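We use cookies to improve your experience on this site. By continuing to browse you accept our cookie policy. OK

Print this page | E-mail this page

A Day at Jirness, Mostly Spent Looking at Timelines

11/22/24

The visitor badge at Jirness has a space for "purpose of visit," and the man ahead of me had written "robots." I wrote "software" and was sent to a different, smaller elevator.

The tour started in the planning group, in a room with 2 monitors per desk and one working thermostat for the whole floor. Their planner is called Pridow. It takes a goal such as "put the sweets in the box" and splits it into reaches, grasps, carries and releases, then argues with itself over which hand should go first. We watched it argue for quite a while. The engineer at the keyboard said an older version would let both arms wait politely for each other until someone hit stop. The fix was a tie-break rule, and the left arm now has seniority.

Most of what Pridow knows about two-handed work comes from people doing it with hand-held grippers, so the next stop was the annotation desk, where those recordings get chopped into steps. I had expected warehouses. I got snacks, milk cartons and a plaid tablecloth.

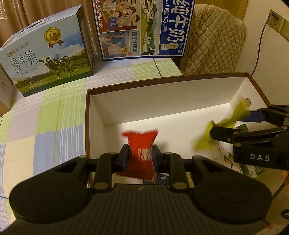 Reading time: 2 min

Candy is a rotten thing to grasp, I was told, with some pride. The wrapper crinkles, the shape changes when you pinch it, and the perception model has firm opinions about where the edges are, which it revises every few milliseconds. A red sweet held over an open carton is one of the easier moments to label. A yellow-green one smeared by motion in the other gripper is where annotators start disagreeing. One wanted to call it "carry," her neighbor wanted "approach box," and the tool, which is named Starar, allows one label per hand at a time. They settled it by lunch.

Starar was the best thing I saw all day. You scrub through a clip and it draws a track for each hand, with the grip opening plotted underneath. The group showed us a test set of 3,000 clips, of which 1,000 had been labeled twice by different people so the disagreements could be measured. The disagreement chart had its own color scheme. I have worked in software long enough to know what it means when the error plot is the prettiest one.

After lunch (sandwiches, unlabeled) came the controls talk in the Dlamini room. The subject was latency. The slides arrived late. Once they did, the speaker made a good case for slowing the arm down just before release, and showed a replay in simulation with the slowdown and without it. Without it, the simulated sweet left the simulated table at speed and was never heard from again.

The question period went to file formats, as they all do. I am told the logging schema will be frozen in January. Two people at the back laughed at that and were not asked to explain.

Parking is behind the building. Bring the ticket in with you, the front desk has to stamp it.

Sign up for our newsletter and get new visit reports by e-mail.

Contact | Copyright 2024, all rights reserved | Back to top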